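Tuesday, bench 2

Comparing thermal pastes for the office desktops. The Prakosix tube we've used for years is nearly out and purchasing wants to switch to Gorov, so both need a fair run before we order.

- Old paste comes off with isopropyl and a lint-free wipe. Two passes, the second with a clean wipe.
- Handle the chip by its edges only. Any skin oil on the lid means cleaning again.

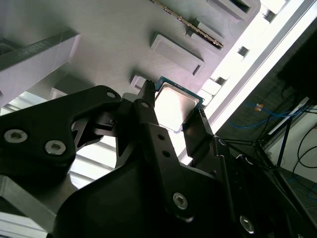
## Method

Same cooler, same screws, same room. Each paste gets a pea-sized dot in the middle, then 30 minutes of full load, then 4 readings. I let the machine cool to room temperature between runs. The Hitow probe reads a little high against the Van Leeuwen one, so I used the Hitow for everything and left the offset alone.

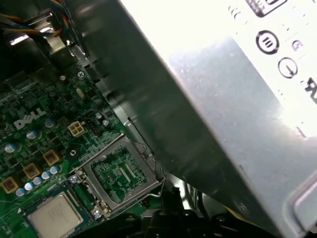
Gorov is thicker than I expected and doesn't want to leave the tube when it's cold. Warming it in a pocket first helps. The Dell has the power supply hanging over the motherboard, so I'd sooner use a paste that goes down in one dot and needs no spreading. Prakosix is easier there. Gorov strings a bit when you lift the nozzle.

## Results so far

Prakosix settled at 60 C under load. Gorov came in slightly lower on the first run and the same on the second, so I'm calling it even until there's a third. Cleanup took longer with Gorov. 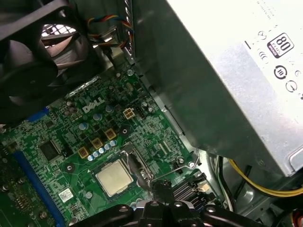 The third run should wait until the paste has had a night to settle. The sheet in the box asks for more than 40 hours before final readings, and we've never waited that long with anything.

To do:

- third Gorov run
- ask purchasing if the smaller tube is still on offer
- more wipes, down to the last pack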